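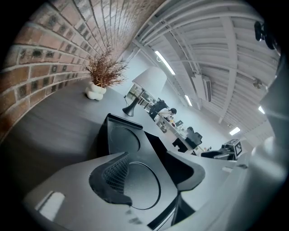 Bramlow Local History Club
Members' Forum > Buildings and Streets

Topic: Date of the brick on the Lermont Street mill

hillside_dweller
Posted 3 May 2024
I've been trying to pin down when the Lermont Street mill was built. The plaque by the gate says 1883. The club's own walking guide repeats it. But the insurance map from before that year already shows a building on the lot, with the same footprint and the same notch at the north corner where the loading dock is. So either the map was corrected later or the plaque is wrong. Does anyone have the deed? I was told it is in Book 11 but I couldn't find it in the index.

oldcanal
The plaque is wrong. It was put up by the company that did the apartment conversion and they took the date from a brochure. 1883 is when the Hladun family bought the place and put their name on it. The building was there already. Try the deed index under the seller and not the buyer. The clerk who did that book only indexed one side.

brickandslate
I don't agree that it's that simple. There was a fire. The Hladun purchase came after the fire and the deed gives a price that only makes sense for land with a ruined building on it. I think they rebuilt on the old foundation, and that would explain why the footprint matches. If you rebuild on the same stone you get the same notch. 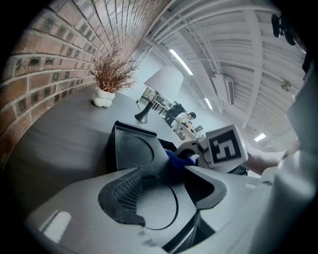

The foundation is fieldstone up to about knee height on the river side, and the mortar in it is a soft lime mix full of shell. The brick above it is laid in a harder mortar, much grayer. Those are two different building campaigns as far as I'm concerned. You can see the line for yourself from the towpath if the weeds are down.

oldcanal
The harder mortar is from repointing. The whole river side was repointed when the conversion was done. I watched them do it. You would have to rake out a joint and look behind the new material before you could say anything about the original.

brickandslate
Repointing goes in an inch, maybe less. There is a spot by the downspout where a whole brick has come out, and you can see the bed joint all the way to the back. It is gray all the way to the back. I'm not guessing about this.

quarterturn
Does the brick have a maker's stamp? If the loose one is still lying there, somebody should turn it over. The Altar yard stamped theirs in the frog and they didn't open until after the railroad spur went in, so that would settle it one way.

hillside_dweller
I found the deed. oldcanal was right about the index. It is under the seller. The wording is "the lot and the walls standing thereon." It doesn't say mill, and it doesn't say building. I don't know what to make of "walls standing thereon." It could fit with a fire.

brickandslate
That's exactly how you would describe a burned-out shell.

oldcanal
It's also how that clerk described everything. Look at the deed for the stable on the next lot. Same phrase, and that stable was in use with horses in it, according to the tax list. I wouldn't build a theory on it. And where is the fire in the newspaper? I have been through the microfilm for those years and there is a barn fire and a chimney fire and nothing about a mill.

brickandslate
The microfilm is missing most of one September. You know that.

oldcanal
I do know that. Missing pages aren't evidence of a fire.

quarterturn
Went by this morning. The loose brick is gone, or somebody moved it. I did look at the hole. The joint is gray at the back like brickandslate says, but there are some paler patches too, and I'm no expert on mortar. For what it's worth, the bricks on the street side look a little longer than the ones on the river side. I only had a pocket ruler.

hillside_dweller
The county archive has a box of loose papers from the Hladun office, item 3235 in the finding aid. It says "receipts, building." I have put in a request to see it and will post whatever is in there.

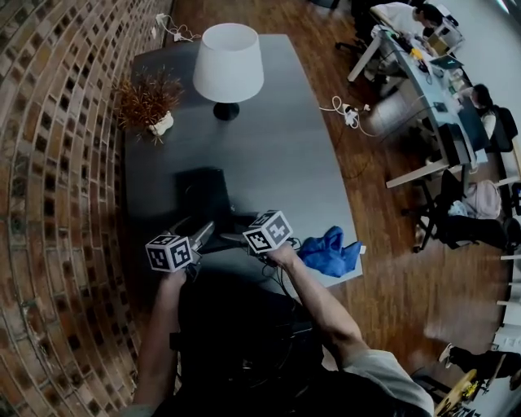
Related topics in Buildings and Streets

Lermont Street house numbers before the renumbering (13 replies)
Looking for a photo of the Altar brickyard chimney
Which bridge did the freight wagons use?
Corrections to the walking guide, post them in this topic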